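## 4. What the self-report studies can and cannot tell us

The claim that people sleep worse after an evening nap on the sofa is repeated so often that it is rarely checked. Most reviews trace it back to a handful of diary studies, and the diary studies lean on one another. The Prindholm survey is the one cited most. It asked 213 adults to write down, each morning, whether they had dozed in the living room the night before and how rested they felt. The correlation was modest, and the authors said so. Later papers have been less careful.

We have three doubts about it. People who doze off at eight in the evening are often people who slept badly the night before, and the survey did not ask about that. The word "doze" was left to the respondent. And the seating was never recorded, although the discussion section talks freely about posture and soft furnishings. Grey upholstery of the ordinary domestic kind appears in Figure 3.

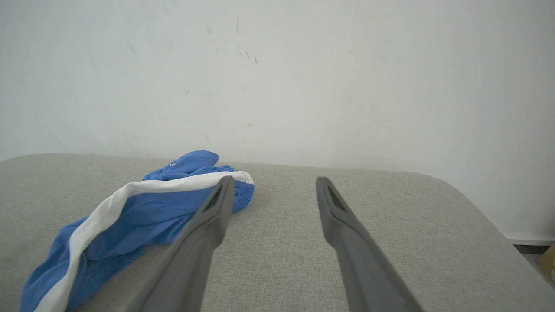
*Reading time for this section: 4 minutes*

The Hiltstead replication was meant to settle the matter. It kept the diary format, added a question on the previous night and followed 51 of its respondents through December, a month in which bedtimes drift for reasons that have little to do with furniture. Once the previous night was taken into account, the link between napping and poor rest became weak enough that we would not build advice on it. MacRitchie reads the same table as partial support. We find this hard to follow, as the interval he relies on comfortably includes no effect at all.

Torquil Guthrie has argued, in comments on an earlier draft, that the null result may reflect tired people filling in diaries badly. That is possible. It would also apply to Prindholm, and a fault shared by both studies cannot be used to rescue only one of them. The Raltudex questionnaire, sometimes offered as a way out, asks respondents to recall a whole week at once - a harder task than the diary it is supposed to improve on.

The furniture argument deserves a word of its own. Several authors suggest that a padded seat encourages longer naps than a hard chair. None of the studies reviewed here compared the two. A covering such as the grey fabric in Figure 3 tells a reader nothing about depth, firmness or the angle of the back, and those are the features on which any claim about posture would have to rest.
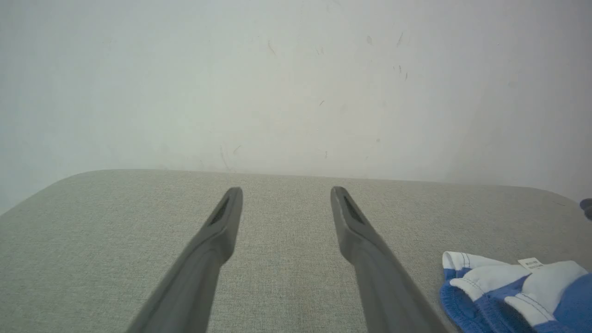

**Figure 3.** Grey fabric surface (both views).

Until someone records where people sat, for how long, and how they had slept beforehand, we would treat the evening nap as unproven either way. Section 5 turns to the two studies that used wrist monitors, where the samples are smaller but the timing of sleep does not depend on memory.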